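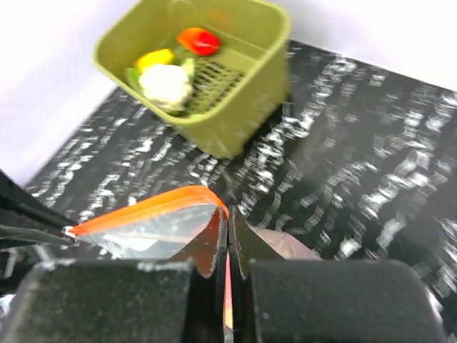

Play Food, Bagged: Gallery
Andside Toy Library, Lorcombe
December 2024
Text by Fernanda Cardoso

I was told that zip-top bags would fix the play food. I have been told the same about net sacks, lidded tubs, a hanging shoe organizer and a very expensive wooden crate with rope handles, so I went into this with low expectations, and they have mostly been met. Still, the bags are the first idea in a long while that I haven't wanted to throw out after a week.

The play food is our most borrowed category and the one that comes back in the worst order. We own 378 pieces of it on paper. Fruit, vegetables, a few eggs, far too many slices of bread. Whether we own 378 pieces in real life is a question I've stopped asking during opening hours.

Green basket, mixed vegetables
Tomato, cauliflower and something yellow I would file under peppers. The cauliflower is my favorite piece we have, with its leaves coming up around the head. It is also the piece that ruins every bag. It's a bad shape and it wants a basket.

The basket itself
Mesh floor, rounded corners, bright green. The mesh gets sold as a feature (crumbs fall through, it says in the catalog). Crumbs do fall through. They fall onto the table, and then you wipe the table. I'm not sure what has been gained there, though the basket is light and small children can carry it, which I will admit matters more than crumbs.

Clear bag, orange zipper
The colored seal was pitched to us as "color-coded storage." One color is no code at all. What the orange does do is show you where the opening is, and with a clear bag against a busy tabletop that is worth something. I lost a plain one on the same table and found it by leaning on it.

The usual argument for clear bags is that a borrower can see what's inside and won't need to open it. In my experience people open it anyway. Children certainly do. But parents have started checking the contents against the card before they leave, and they never did that with the tubs, so maybe the sales pitch was half right. I'd like to see it hold up until February before I say more than that.

Bags also stand up better than I expected once there is some weight at the bottom. Put one piece in and the thing folds over. A couple of round fruits and it behaves.
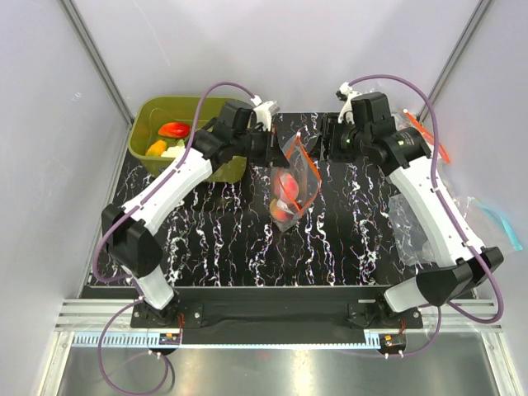 Fruit goes in easily, in other words, and long vegetables don't. Our corn pokes at the seal, and the leeks never had a chance. If you run a small collection and are thinking of copying this, sort by shape first and worry about food groups later. I know that offends the people who want a fruit set and a vegetable set and a breakfast set. I was one of them. Then I tried to close a bag on an ear of corn.

Fruit bag, two pieces
A red-and-pink one and an orange-yellow one. We've had a long disagreement over whether the first is a peach or an apple. The card says peach. I wrote the card, and I'm no longer confident. A four-year-old told me it was "a red" and I have nothing better to offer.

Left in the bin
What didn't go in the bag stays together in the green bin at the back of the table. I like keeping a bin close by while bagging, and I don't like the advice you see everywhere about emptying everything onto the table first "so you can see what you have." What you have is play food rolling onto the floor.

Marbled tabletop
Black with pale streaks. It looks smart and it hides dirt, and I have never decided whether the second part is praise. For sorting I would take a plain surface any day. A green bin shows up fine on it. White onions and pale eggs, less so.

A note on what we bought
The bags are from Prurnden, box of 200. I picked them on price and did not believe the word "reusable" on the lid. So far a few have split at the corner and the rest are fine. The Ruchti ones we tried before had a slider, and sliders come off, and then you have a small plastic slider in a building full of toddlers. I would not buy those again at half the price.

Each filled bag gets a paper card with the contents and a shelf number. The label printer was supposed to handle this. The labels curled. I write the cards by hand now and it takes less time than loading the printer did.

Weight: we cap a bag at 750 grams, cards included. Somebody will ask where that number comes from. It comes from me holding bags over a bathroom scale and stopping when my wrist complained. Nearly all the play food is hollow plastic, so the only bag that ever gets close is the one with the wooden bread.

Does any of it work?
Ask me in spring. At the last full check we found 311 pieces, against the number on paper, and that was before the bags, so there is finally something to compare with. Fewer missing pieces would persuade me. Tidier shelves would not; shelves look tidy for a day after you do anything to them at all.

What I would change already: bigger bags for vegetables, a second basket, and no more bread. If you have pieces of ours at home, and several of you do, the return box is to the left of the door and we don't ask questions. We are especially short of lemons. The cauliflower is here and accounted for -- please stop bringing us other cauliflowers.

Corrections to the captions can be left at the desk, including opinions on the peach.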